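Washing and drying heavy fabrics at home

Winter blankets, polar fleece, thick jumpers and flannelette sheets take up most of our laundry from June on. These are the things I do to keep them in decent shape. We have a front loader and a line under the back verandah, so adjust for what you've got.

Weigh the load if you're not sure. A big blanket can be heavier than it looks, and a drum that is packed tight won't rinse properly. I put the dry blanket in a bag and hang it off the luggage scale. My own rule is one large blanket per wash, with nothing else except maybe a pair of pillowcases.

Use less detergent than the cap suggests. I use the Ninar liquid, half a cap for a full load, and run a second rinse. Stiff, scratchy fleece is often just leftover detergent. If yours already feels that way, wash it once with no detergent and 300 ml of white vinegar in the drum. Don't mix vinegar with bleach, ever.

Wash at 30 degrees or cold. Fleece is usually polyester and doesn't need hot water unless somebody has been sick on it. Wool goes on the wool cycle or in the tub by hand.

Spin speed matters for wool. I keep woollens to 800 rpm and let everything else go faster. If the blanket comes out still dripping, spread it around the drum again and give it another spin on its own. 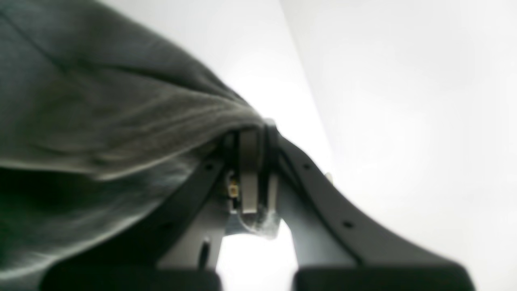
Lint is the main nuisance with dark fabrics. Wash them away from towels and anything new and fluffy, turn jumpers inside out, and clean the filter before you start. Check the edges as well as the middle. On a thick dark grey cloth the frayed edge goes fuzzy and lets go of wispy strands, and those end up on everything else. Trim long threads with small scissors and don't pull them. For what's left on the surface, a damp rubber glove wiped in one direction does as good a job as a sticky roller.

Drying: put a blanket over 2 lines with a gap between them, so air gets up the middle. Turn it at lunchtime. Pegs leave marks on fleece, so peg at the hem or skip them if there's no wind. Wool jumpers dry flat on a towel, out of the sun.

In the dryer, use low heat and stop it halfway to shake things out. Thick cloth tends to twist into a rope and the inside stays damp.

Store only when fully dry. I fold ours loosely in Millia cotton bags on the top shelf - plastic tubs hold any damp that's left. Cedar blocks need a light sand each spring or they lose their smell.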